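Planning and Budgeting a Drink-Service Test Cell

Equipment guide, part 5. Revised in January by Everaldo Honorato

Most budgets for a small robot cell are built from the arm outward. Someone gets a price for the arm, adds a gripper, adds a table, and sends the total for approval. The approved figure then fails to cover the cell. The items left out are small, and there are many of them.

The procedure below runs in the opposite direction. It starts with the task, lists what the task touches, and reaches the arm near the end. It was written for a cell that prepares a simple iced drink, but it applies to any bench task with liquids and loose parts.

Before you start

You need a written description of the task, a floor plan with the position of outlets, and the name of the person who signs off on spending. You do not need quotes yet. Quotes requested before step 4 usually have to be requested again.

Step 1. Write the task as a list of contacts

Go through the task and write down each object the gripper will touch, each object another object will be placed in, and each surface that something could land on. For a drink this means the measuring cup, the glass, the ice bowl, the garnish, the cutting board and the table. Write the material and the widest and narrowest dimension beside each entry.

The list settles the gripper question early. A gripper with enough stroke for the bowl may be too coarse for the measuring cup. If one gripper cannot cover the range, the budget needs either a tool changer or a second arm, and those are different budgets.

Step 2. Plan the work surface as a consumable

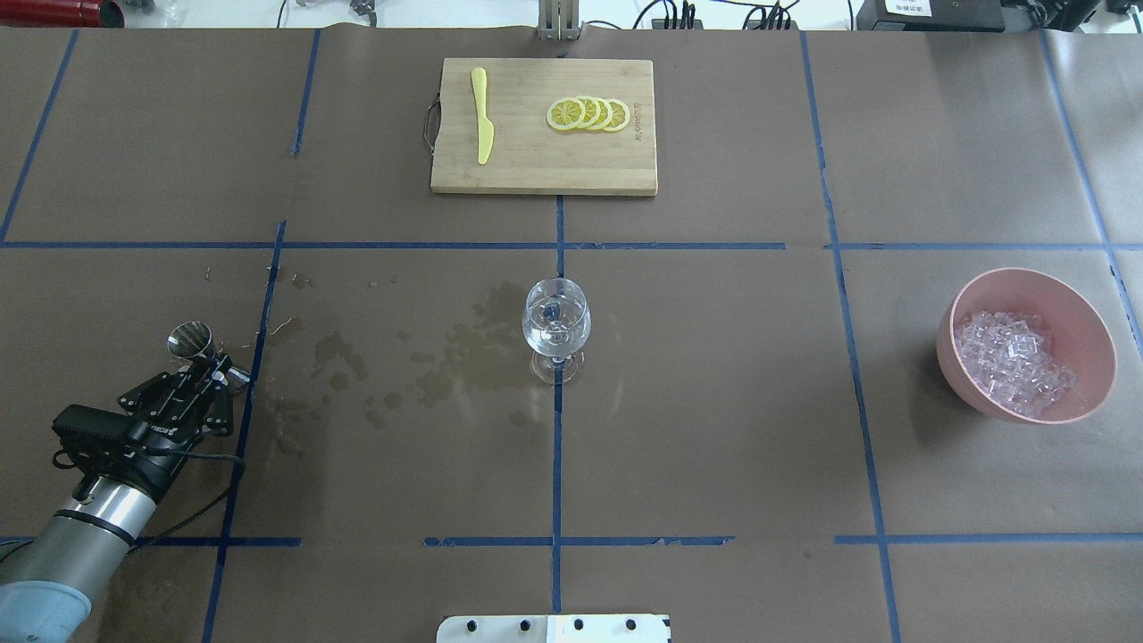 The work surface should have its own budget line, separate from the table. Tables last for years and are bought once. Coverings are replaced on a schedule, and the schedule depends on the task. Brown paper is cheap and takes tape well, so a grid can be laid out in blue tape in a short time and changed the next day. Its limit is liquid. The dark blotches to the left of the glass are soaked into the paper, and a sheet in that state should be replaced, together with any tape that crosses it. Budget for paper by the roll, tape by the case, and the labor to lay both. If the objects have to return to marked positions, add time to check the new grid against the old one.

We compared paper with a washable mat from Kumlow. The mat costs more at the start and less over a long run. It also changes the look of the table, which matters if a vision system has been set up against brown paper. Decide before the first session. Switching midway means repeating the camera setup.

Step 3. Count the props, then buy spares

Glassware, bowls and metal cups are inexpensive, and they are often bought one at a time from whatever shop is closest. When one breaks, the replacement is a slightly different height, and the taught positions no longer fit.

Buy all units of a given prop in one order, from one lot if the supplier can confirm it. Our order for a season of work came to 196 pieces, including spares. Store the spares away from the cell, in a closed box with the purchase record.

Use plastic for anything with an edge, where the task allows it. A plastic knife on the board is enough when the garnish is cut ahead of time. Food is a recurring cost and belongs in the operating budget. Ice needs a freezer or a daily delivery, and either one should be priced.

Step 4. Decide the number of arms

A second arm doubles more than the arm price. It adds a controller, a pendant, a mount, a cable run, and floor space for the overlap between the two reaches. It also adds setup time, because each change to one arm's path has to be checked against the other.

Ask whether the two arms must work at the same moment. If they only take turns, one arm with a tool changer may cost less. If one must hold while the other pours or stirs, two are needed and no further comparison is useful.

Request quotes at this point. Ask for each of the following as its own line:

Arm and controller
Teach pendant, one per arm
Gripper and adapter plate
Mounting bracket and hardware
Cables, with the length stated
Commissioning, in days
Warranty, with exclusions stated

The last item needs care where liquids are present. Ask for the ingress rating of the arm and of the gripper as separate figures. They are often different, and the gripper is the part closer to the glass. Godgate supplied our quote form, and we added a field for this after the first round came back with a rating for the arm only.

Step 5. Plan for spills as normal operation

A spill plan has a cost and should be priced with the rest. It covers absorbent material, a stop procedure, a place for wet waste, and the time the cell is out of use. Ronaldo Godoy, who keeps our maintenance records, enters each stoppage by start time and end time. We use those records to set the cleaning hours for the next budget.

Keep electrical boxes and connectors off the work surface where possible. Where they have to be near it, raise them. Leave slack in each cable so that equipment can be lifted without unplugging it.

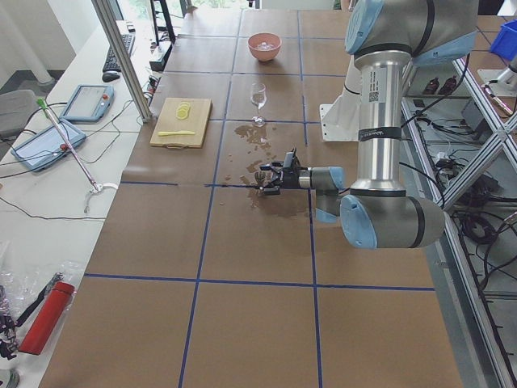
Gripper above the spill during a session. Both teach pendants are kept on the side desk.

The pendants should be within reach of a standing operator and clear of the area where liquid can travel. Our side desk also holds the keyboard, the mouse and a long reaching tool. A separate desk is a minor purchase, and it is regularly missing from first drafts. Include it, and measure the distance from the desk to the near edge of the table before ordering.

Shelving for cables and small boxes is another line that tends to be absent. An aluminum frame with diagonal braces is adequate. Place it beyond the table edge and leave access from behind.

Step 6. Assemble the budget

Divide the total into three parts: fixed equipment, setup, and consumables. Keep the three separate through approval. When they are merged, a cut to the total is usually taken from consumables, and the cell then stands idle with all its hardware paid for.

For our cell, the consumables line was set at $2,508 for the planned period, with $600 held apart for breakage. The breakage amount is not released for other uses. Brandão, our supplier for paper and tape, holds the unit price for the length of the order, so the main uncertainty is how often the covering is changed.

Step 7. Check the plan before purchase

Tape the outline of each base and bracket on the real floor and table. Stand where the operator will stand. Confirm these points:

The stop button on each pendant can be reached without leaning over the table.
The door and the walkway stay clear with the shelving in place.
Daylight from any window has been checked in the morning and in the late afternoon, with the cameras on.
The waste container can be carried out without crossing cables.
Spare paper is already cut to size.

Daylight is the point most often skipped. Wet surfaces, ice and glass all reflect, and the readings change through the day. Blinds are cheaper than a new lighting rig, so price blinds first. If the work continues after dark, fixed lights are required in any case.

Record-keeping after purchase

Enter each item in the equipment register with its supplier, its delivery month and the step of this guide it belongs to. We keep ours in Zumton, but a spreadsheet works. Review consumables monthly and compare the amount used with the amount planned. If paper use is above plan, look at the pouring and transfer motions before ordering more. If breakage is above plan, check grip force and the height at which objects are released.

Part 6 covers acceptance testing and the wording of the delivery sign-off.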